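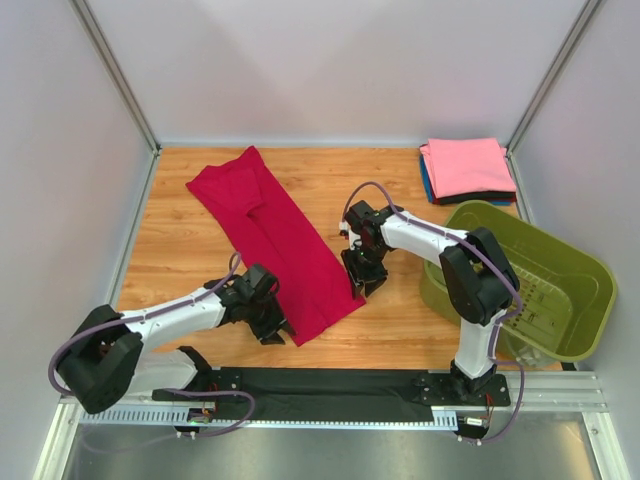
The folding cell at Hellisthorpe has two arms, one table and, on most days, one technician. She came to the job from sewing machine repair, and she says that the two trades are closer than people think. "In both you listen first," she told me. "Then you look at the cables."

Cables are her main subject. On each arm the cable goes over the forearm and the elbow and then down to the base, and it must have enough slack for the whole movement. "If it is too short, it pulls at the wrist. If it is too long, it lies on the cloth and the fold is spoiled." She checks the loops every Monday before the first garment, moving each arm slowly by hand. It takes her 11 minutes when nothing is wrong.

Her second worry is the fingertips. Lint from the cotton collects there and the grip becomes weak, first on thin hems. She wipes them with a dry cloth and does not use any spray. "At Fornport they used spray. The fingers were very clean and they could not hold a sock."

I asked about the worst repair until now. It was in October, when the right gripper began to close late. The team changed the gripper, then the controller settings, and lost 2 days. The fault was in a small connector, which had become loose from vibration. She now presses on every connector after 67 hours of running, a number she took from her own notebook and which the supplier, Kotian, has not confirmed.

The table also needs attention. After any work on the bases, she runs a slow test with an old shirt and watches both corners of the hem. If one corner arrives before the other, she does the calibration again.

Would she like a newer cell, such as the one at Purmont? She thought for a moment. "I would like their stool," she said, and went back to check the left wrist.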